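4. Operating Rules for Two-Arm Garment Handling in Occupied Homes

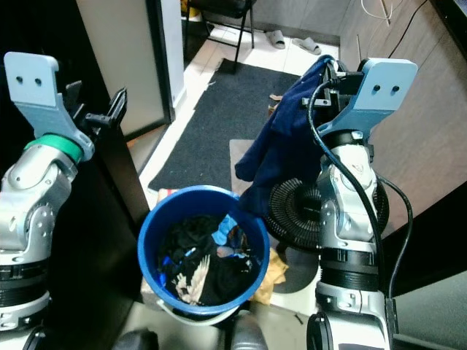
Ertuğrul Çetinkaya
Erdem Laboratory for Domestic Automation, Clundumby
Received January 14, 2021

Figure 2. Garment handling at a floor-standing bucket in a small tiled room. A navy blue garment hangs over the right arm, partly held by the black gripper; the left gripper points up and to the right.

4.1 Scope

The rules in this section apply to mobile or fixed machines with two arms that handle clothing and household linen in rooms people live in. They cover the working area, the state of the arms between tasks, the handling of the load, and the record that must be kept. They do not cover washing machines or dryers as appliances, and they do not replace the electrical safety requirements of the building. Where a local rule is stricter, the local rule applies.

The text was drafted during the Meltulberg trials and revised in October, after the Satwood group had applied the first version in its own homes. Several clauses that had been written for laboratory benches were dropped at that point. A bench has a fixed height and a clear border. A bucket on a bathroom or laundry room floor has neither, and the arms must work low, close to furniture, and close to whatever the household keeps there.

4.2 The working area

The operator shall mark out a working area before the arms are powered. Its border is set at 300 mm beyond the farthest point that either gripper can reach during the task. Household objects may remain inside the border if they are listed in the session record and the motion planner treats them as obstacles. This clause was debated at length. The first version called for all loose objects to be removed, and operators in small rooms could not comply without emptying the room. The setting in Figure 2 is typical: an electric fan stands behind the right arm, a chair is against the far wall, and slippers have been left on the tiles.

Three classes of object need separate treatment.

Items with moving parts, such as fans, shall be switched off and unplugged for the whole session. A grille is not accepted as protection, as thin straps and drawstrings can pass through it.

Floor coverings shall be checked for raised edges. Overlapping mats, as seen beyond the bucket in Figure 2, are permitted only if the base of the machine does not cross them and the operator does not need to step over them to reach the stop control.

Cloth on the floor that is not part of the load, or whose status is unclear, shall be reported as such. The yellow-tan cloth near the fan in Figure 2 would be entered under this heading. The machine shall not pick it up unless the operator has added it to the load.

4.3 Cables

Cables attached to an arm shall be routed so that a loop cannot catch on a handle, a rim or a chair leg at any point of the planned motion. The loop on the outer side of the arm is the usual trouble spot. Operators shall move each arm by hand through its full range before the first grasp and watch the loop throughout. Cables that belong to the room shall be kept outside the border where their length allows, and listed where it does not.

4.4 Handling of the load

Garments shall be lifted one at a time. If a second item comes up with the first, the arm shall stop, lower both, and try again from a different grasp point. Dark garments in a dark pile are the hardest case for the vision system, and the confidence threshold for a grasp is raised to 90 percent when most of the load is black or navy.

A garment may rest on an arm for as long as the other gripper needs to find a second hold. It shall not cover a joint that is about to move. Where cloth lies across the upper part of an arm, that arm is limited to low speed until the cloth has been cleared or both grippers have closed on it.

The handle of a bucket or basket shall hang down before work begins. Lifting the container by its handle is a separate task with its own load limit and is not allowed while a garment is held.

4.5 Session record

Each session record shall contain the room type, the list of objects inside the border, the content of the load by color and kind, every stop and its cause, and the name of the operator. The Satwood group submitted 129 records under the revised rules. The most common fault was an incomplete object list, usually with footwear or small mats left out. The form now has a separate line for each, and the operator signs it before power is applied.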